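Reviews > Interiors > Storage Furniture

Greenberg Two-Door Sideboard: Review

By Birdie Tran | March

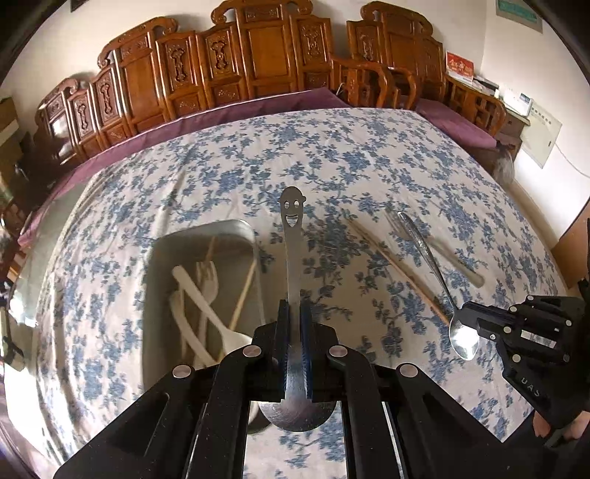 Stainless steel spoon with a smiling face cut into the handle.

The Greenberg is the smaller of 2 sideboards in the current Tarar range and is intended for dining rooms of modest size. It was assessed in a furnished apartment over one month of daily use.

Assembly required roughly 200 minutes. The printed instructions are clear until the hinges are fitted, at which point the left and right diagrams are reversed. The doors close evenly once adjusted. The single shelf holds a full dinner service without visible bowing, although the cutlery drawer is shallow and will not accept serving pieces laid on edge.

The pale finish suits plain walls and low lighting. It marks easily near the handles and should be wiped with a soft cloth.

The sideboard is recommended for light household use. Larger households should consider the Jullow.

2,553 shares | 2 comments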